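Print this page | E-mail this page
Search this site Enter keywords Go

Speaker notes: "Why Our Saison Took So Long" (Skistside homebrew and small brewery evening)
Posted 2020-11-06

Thank you all for logging on, and thank you to Tracey Haworth for asking me, and for asking again after I said no the first time. I have 35 minutes and I tend to wander, so wave at me if I drift off into the history of my old kettle.

(Wait for people to mute.)

What I'd like to talk about tonight is Mindach, our table saison, and mostly about its yeast. If you've had it at the Urnodard taproom you'll know it as the pale one with the peppery nose that goes down very easily on a warm afternoon. It comes out of the tank bone dry, and getting it there took us most of a spring.

Start with the stall. Our first full batch, in April, went off like a rocket and then just sat down. Anyone who has brewed with this sort of yeast is probably nodding already. Gravity was dropping every day, we were all very pleased with ourselves, and then it stopped at 1.031 and stayed there for 10 days. I checked it so often that I was starting to worry about how much beer I was pouring away in samples!

Now, my first instinct was to pitch something else on top and be done with it. Plenty of good brewers do that and make lovely beer. (Don't get into the champagne yeast argument here. Save it for questions.) But I wanted the pepper, and I wanted it all from the one strain, so we waited, and we let the tank warm up. I had been holding it far too cool, out of pure habit from brewing pale ales all those years. We let it climb to 31 Celsius, slowly, over several days, and it got moving again.

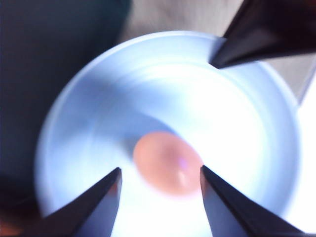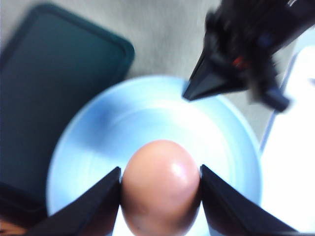

Tracey Haworth asked at the run-through whether letting it get that warm didn't throw a lot of harsh alcohol, the nail polish kind, and said that every book on her shelf would tell her to stay well below it. She also wanted to know if the slow climb mattered or if you could simply start hot.

It's a fair worry and I had it too. The way I understand it, the harsh stuff mostly comes early, while the yeast is still growing, so we pitch at a modest 18 and leave the heater off until the first big rush is over. We did try one small batch started hot. It finished quickly, I'll give it that, and it tasted like pear drops and paint. Jaidee, our darker one, gets the same slow treatment now, and I think it's a nicer beer for it.

(Pour the two samples at this point. Old batch on the left, new batch on the right. Remember to tell people at home to open theirs.)

A few words on the grain, and I'll be quick. Pilsner malt for nearly all of it, a bit of wheat, a handful of oats that I keep meaning to drop and never do. We mash low and long. If you're doing this in a cooler at home, wrap it in a blanket and go have your lunch.

Hops are simple, one addition for bitterness and a small one near the end. I used to put orange peel in as well and I'm glad I stopped, though my sister still asks for "the orange one" every Christmas, bless her.

Bottles: please, please use the thick ones. This beer carries a lot of fizz, and if yours has stalled and you don't know it, that sugar is still in there waiting. Take a reading, leave it a few days, and take another before you go anywhere near a capper.

(If there's time, tell the one about the closet. If not, go straight to questions.)

Recipe sheet goes out by e-mail tomorrow, both batch sizes. The water figures on the second page are for our well, so swap in your own.

Filed under: Talks & Tastings, Farmhouse Ales, Yeast
Print this page | E-mail this page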